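Support > Downstream Processing > Tickets > Column pressure creeping up on the Trovar skid

Opened by: Tharindu Gunawardena
Site: Skarnilside pilot plant
Equipment: Trovar chromatography skid, 26 cm column, Stindus resin
Status: Closed

Hi all, opening this as a running log and I'll keep adding to it as I go, so apologies in advance for the rambling. Short version: our capture column has been packed since April and has behaved beautifully, and now the pressure climbs a little more on every cycle. At the last load the skid hit its high pressure alarm and put itself on hold with product still on the column. Not a fun evening!

What I know so far. Same buffers, same flow rate, same method file. The feed is from the same cell line as before, although we did switch to a new lot of depth filters upstream. UV trace looks normal, yield looks normal, the peak is maybe a touch wider at the back end than I'd like. I've attached the trend from the historian (ask me if you can't open it, the export is fussy).

Entry 1 – is the reading even real?

First thing support asked, and fair enough. I bypassed the column and ran water through the skid at normal flow. Pressure dropped right back to where it should be, and the pre-column sensor agreed with the handheld gauge. So the sensor is fine, the pump is fine and the tubing isn't blocked. Whatever it is, it lives in the column or right on top of it.

I also checked the inline filter housing ahead of the column while I was in there. The cartridge was due anyway so I changed it. No difference at all once the column was back in line, which was a bit of a letdown because that would have been a nice cheap fix.

Entry 2 – reverse flow

Support suggested running the column upflow at half speed with the salt strip, then caustic, then back to equilibration. I did 2 column volumes of each. The first stuff off was visibly cloudy, which got me excited, and I kept a sample of it in the fridge. After that the pressure came down by a good chunk, though still well above where we started in April.

Ran one dummy cycle with buffer only and it held steady. Ran a real one with feed and up it went again. So something in the feed is landing on the top frit and the upflow wash is only shifting part of it.
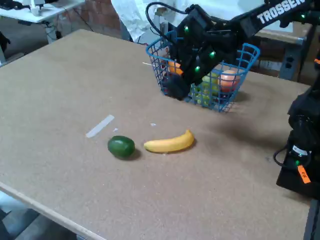
Entry 3 – the filter lot

Now we get to the embarrassing bit. I pulled the batch records for the last few harvests and compared turbidity after the depth filters. The old Tokgöz lot gave us nice clear filtrate every time. The new lot is hazier on all of them, still inside our limit, so nothing ever flagged. Our limit is very generous (I think I wrote it, years ago, so no comments please).

I phoned the filter supplier and they were really helpful. They asked how we flush before use, and I read it to them straight off the batch sheet. The flush volume on the sheet is for the smaller filter size. Somebody moved us up a size when the new lot came in and the sheet never got changed, so we've been under-flushing every single one. They also thought we were pushing the flow a bit hard near the end of the harvest, when everything is loaded up with cell debris.

Question for support: is there any point trying another chemical clean before I open the column? I'd love to avoid a repack if I can.

Entry 4 – reply from support, and what I did

Answer was no, stop cleaning and go look at the frit. They were right, annoyingly. Drained down, lifted the top adapter and there was a brownish film over most of the frit, thicker near the inlet. The top of the bed had a thin skin on it as well. I scraped off the top layer of resin, swapped the frit for our spare and soaked the old one in caustic overnight.

Topped up with fresh slurry, repacked and tested. Plates came back at 3,000 per meter and the asymmetry was inside our range. I'd have liked a bit better on the plates but it passes and I'm taking it.

One for anybody else with this skid: the adapter seal needs to be fully deflated before you lift. The manual does say so, in small print, on a different page from the lifting instructions. I fought with it for ages before I went and looked.

Entry 5 – back in service

Corrected flush volume on the batch sheet, slowed the last part of the harvest, and added a small guard filter between the hold tank and the skid. Three cycles done with real feed and the pressure trend is flat – I keep opening it just to look at it! Turbidity is back down where the old lot used to be.

Still open on our side: tighten the turbidity limit (change request 374, sitting with QA) and order another spare frit. The soaked one came up fairly clean but I don't trust it for product.

Happy for you to close this one, and thanks for the patience. If the pressure starts moving again I'll reopen under the same ticket so the history stays together.

Closed 20 June 2022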